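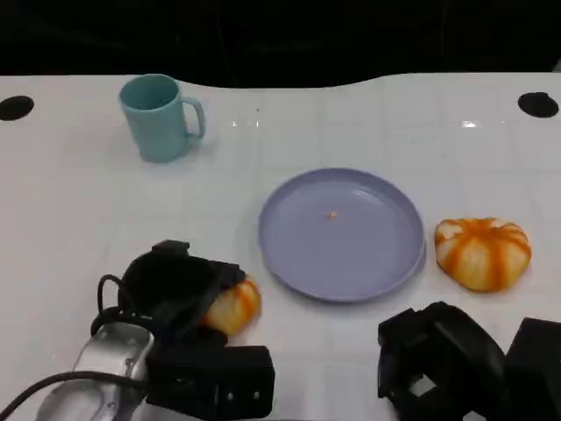
A teal mug and a lavender plate on a white tabletop.

Hanis brings out book and film set on winter festival food

Saturday, October 24, 2026

Hanis, the travel publisher, has released Winter Tables, an illustrated book about the food and customs of midwinter festivals in northern and central Europe. It is sold on its own or as a set with a film of the same name, made by the production company Tremblay.

The book follows the season from the first Sunday of Advent to Candlemas. It covers church services, street processions, household customs and the dishes that go with them, from saffron buns and carp soup to the dried fruit breads baked weeks ahead and kept in tins. Each chapter deals with one stretch of the calendar and ends with recipes written for a home kitchen.

Work on the project started as a series of short guides for walkers and rail travellers. Readers wrote in to ask about the meals mentioned in passing, and Hanis decided to give the subject a book of its own. Much of the material comes from the village of Illov, where the authors spent 2 winters recording how families prepare the Christmas Eve supper. Customs there can differ from one end of the village to the other – some households put straw under the tablecloth, some put a coin under each plate, and some do neither.

The film keeps to the same order as the book but spends longer on music and on the markets. It includes carol singing in Illov, a night bake in a village oven and the blessing of candles at the beginning of February. There is no presenter on screen. Local people describe what they are doing in their own language, with English subtitles throughout.

The set also contains a fold-out calendar of feast days and a booklet of carols with words and simple melody lines. The recipes give metric quantities, and a list at the back suggests replacements for ingredients that are hard to find in British shops. Poppy seed, which is used in large amounts in several of the dishes, has a page to itself on grinding and storage.

A first printing of 1000 sets was completed in September. Hanis will reprint if orders call for it, but sets ordered after the first printing has sold out may not arrive before Christmas. The book on its own is printed separately and is not affected.

Customers who order the set directly from Hanis before the end of November will pay the price of the book alone. The offer is limited to 3 sets per household and cannot be used with a trade discount. Orders from outside the United Kingdom are accepted, though postage is charged at the full rate.

Bookshops and libraries can order through the distributor Itel, which is also handling review copies. Requests for review copies should state whether the book, the film or both are wanted. Recipes may be reprinted in newspapers and magazines by arrangement, up to a limit of 2 per publication, with a credit to the book.

Further information and cover artwork are available from the Hanis press office.

Ends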